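Two-arm bench for sorting a desk organizer: fingertips, labels, wrist camera
Clistham Shared Workshop forum > Builds > Robotics

Oselum wrote:
Hello everyone. I continue my build log from November. Both arms are now bolted at the back bench and they run from one controller. The job I have chosen is a small one: to take cosmetics out of a wooden organizer and put them back in the correct place. The total is $1,308 so far, and $969 of it went for the arms, second-hand. My present trouble is the grip on tall bottles. I close just under the cap, as the body is wider and my fingers are short.

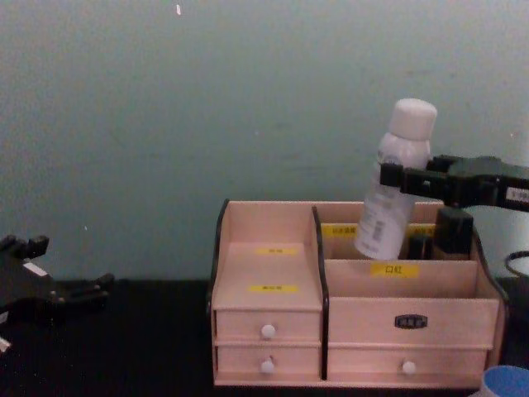 Right gripper on the spray bottle, rear slot.

I tried 29 picks with this grip. Most were good, but when the bottle leans, the fingers push it against the partition and the motor current goes up. Should I change the approach angle or the finger pads?

brurus_shed wrote:
Angle first. Pads are cheap, but they will hide the real fault. What does the other arm do in the meantime?

Oselum wrote:
The other arm mostly waits with open fingers. Later it should pull the drawers by the small knobs. I also tried low, round things with the right arm, and for these the same fingers are quite comfortable. 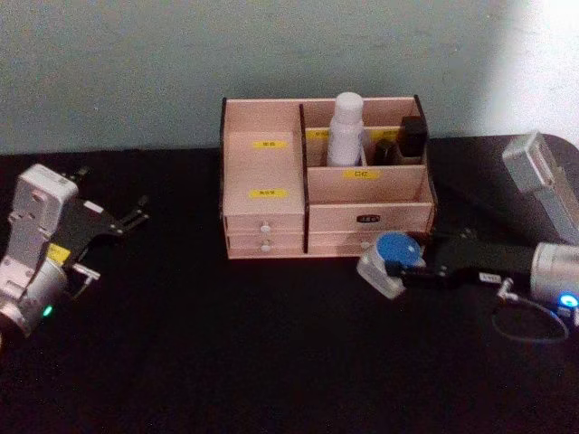 Re: Fingertip pads

kokkonen77 wrote:
I must disagree with the post above. Bare black fingers on smooth plastic will always slide a little, whatever the angle. Glue on 2 mm silicone and test again. I lost a whole winter on angles.

Oselum wrote:
Thank you both. I will do the two tests separately, so we can see which one helps. For the next round I put the targets on the table in front of the organizer, with more free space for the fingers.
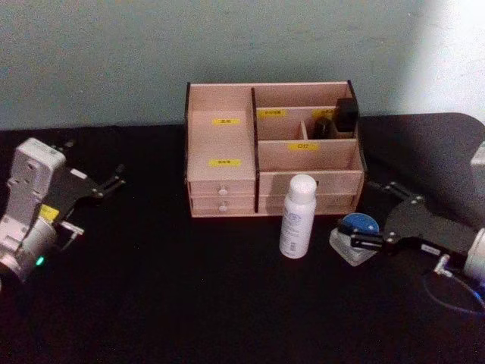 brurus_shed replied that free space is exactly the point: if the grip holds on the open table and fails in the slot, silicone is not the answer. Kokkonen77 answered that it can be both, and that he would still buy the silicone.

Oselum wrote:
Update, 1/10/22. On the open table I have around 95 per cent good picks with no pads at all, so for the moment the angle theory is winning. The slot is still my problem. I moved to the wrist camera to find the compartments by their yellow labels. From above at an angle I see the curved panels and the stepped inside well, but the labels come at a slant and the colour of the pale wood is rather pink in this view.

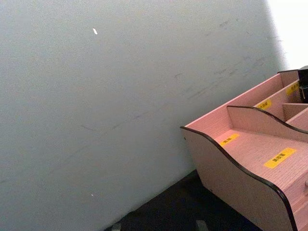 Kokkonen77 thinks the labels should not be used for position at all. In his opinion it is better to find the dark edging by contrast and to read the labels only once, at the start.

brurus_shed wrote:
Yellow is an easy colour to threshold, I would keep it. Lock your white balance, though, or you will chase that pink all week.

Oselum wrote:
White balance is locked now. I will order the silicone also, it is not a big expense. Does anybody at Clistham have a spare sheet, grey or black, before I pay the postage?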